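Print this page | E-mail this story

The Oven Lesson

Oksana Didenko had driven all night from Clelness to take the leader arms, and she was not going to waste the morning on coffee.

"Me first!" she said, and slid her hands into the grips.

Kartha had two arms and, as of that morning, no opinions at all about toast. Every move it would ever make at that table had to come through somebody's hands first. Tariq Bukhari had run 77 passes the day before and gone home with sore thumbs and a huge grin. The target was 700, and the whole Dellholm shop wanted a turn.

She opened both grips, and across the room both grippers opened with them - that little echo! She had read about it for years and it still made her laugh out loud.

"Start wide," said Inna Hutsuliak from the logging desk. "Oven in the middle, hands apart, then go."
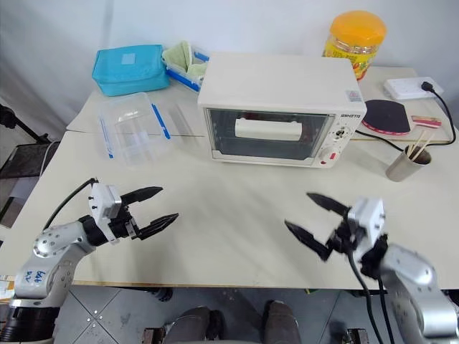

Pass 12

By the twelfth pass she had quit thinking about her fingers. She thought about the door, and the arms went to the door. When she dithered, they dithered too, and Inna kept those passes in the log with the rest.

"It should see you change your mind," Inna said. "I want it to know how to get back from a mistake."

So Oksana made a few good ones. She came in too low and fixed it. She came in crooked, said a word her grandmother wouldn't have liked, and fixed that too (what a strange and lovely way to teach!).

After lunch they moved on to the blade. It was a narrow gray thing, scratched all over, and the fingers had to pinch it down at the base and hold it steady beside the red, sausage-like thing. Uliana Hrynyshyn leaned in so close that Inna told her twice to mind her sleeve.

"Hold it there," Uliana whispered. "Oh, that's a beautiful grip. Hold it."
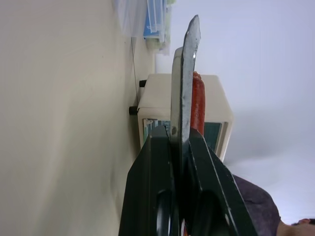
Hands off

At four o'clock Inna loaded what they had and told Oksana to let go. She put her hands in her lap, where they kept twitching. Kartha reached out, drifted a bit low, and stopped. Then it came up and to the left, in one quick hitch, exactly the way she did it.

"That's me," said Oksana. "Inna, that's my elbow!"

"Again?" said Inna.

Oksana was already pulling her chair in.

Last updated: January
Contact | © Cherry Mae Belmonte | Back to top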